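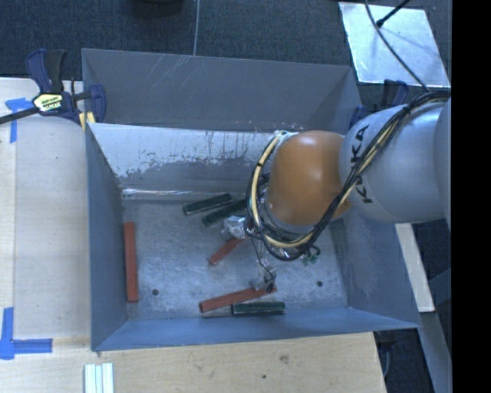 KUKA arm over the metal bin, red and green blocks in the bottom

Workshop Kit > Buying and budgeting
Thread: Second bin picking cell, where would you put the money?

hiludine_mihret
Hi all, Mihret Kahsay from Hiludine again. We've got the go-ahead to price up a second picking cell and I have to hand in a list by the end of the month, so I'd love a sanity check before I embarrass myself! The arm is the easy bit, we're sticking with the same make. It's everything round it I'm fretting over: bin, table, gripper, cable dressing, camera. I've put 20 per cent of the total down for "bits" and my boss thinks that's me padding it.
Posted 2022-02-08

oldspanner
Twenty is low if anything. Look at your own cables, that's a fat bundle going round the orange joint with a loop hanging down to the left of it. In a bin with sides that tall you want it tucked in close. Get a proper dress pack quoted with the arm, don't leave it for later. We left it for later (December shutdown, cold unit, two of us on ladders, never again).

Asnakech_A
Can I disagree a bit? A dress pack is lovely but it isn't cheap, and if the job is blocks on a bench you may never need one. At Zitow we ran nearly 34 weeks on ties and a bit of sleeve. I'd spend it on the gripper. That's a small one for a bin that size, and if the second cell is meant for heavier parts you'll be buying another before summer anyway.

hiludine_mihret
Parts on the second cell are the same sort of thing, only more mixed, so the gripper could stay small. Good point about quoting the cables with the arm though, I'd got them on a separate line from another supplier.

pellet_gun
What are you doing about the bin? Bar clamps are fine for trying things out (I've got a drawer full) but I'd want it bolted to a plate if it's going to run all day. And is that back wall going to bother your camera? It's worn and peeling along the top part and then there's a bright shiny seam at the bottom. I'd budget for two new bins, matt inside, and keep one as a spare.

oldspanner
Agree on the plate. Don't agree on new bins. If it's going to a customer they'll have tatty bins. Test with tatty bins.

pellet_gun
Test with them, yes, but don't set up with them! You'll spend a week chasing reflections and blaming the software. Start clean, then get the horrible one out.

Asnakech_A
With pellet_gun on this. Also Mihret, have you put in for your own hours? When I did the Wubshet job I wrote down 80 for setup and got told off for it, and I used every one of them. If it isn't on the sheet it comes out of your evenings.

hiludine_mihret
Erm. No, I haven't. I'd put "installation" and left it blank, hoping someone would tell me what to write.

Asnakech_A
Write 80. Let them argue you down!

kettle_and_torque
Cheaper idea for the table, ask Estska if they've any old welded frames going. Ours came from there, needed a new top but it doesn't budge. A wooden top is fine by me as long as what's under it is stiff.

hiludine_mihret
Ooh, will ring them tomorrow. So for now the list is: arm and dress pack on one quote, same gripper plus a spare set of tips, base plate, two matt bins, frame from Estska if they've got one, and my hours. Camera I'm still stuck on, so I'll start a separate thread for that once I've got the prices in.

oldspanner
Put the spare tips down as two sets. You'll bend one on the floor of that bin in the first week.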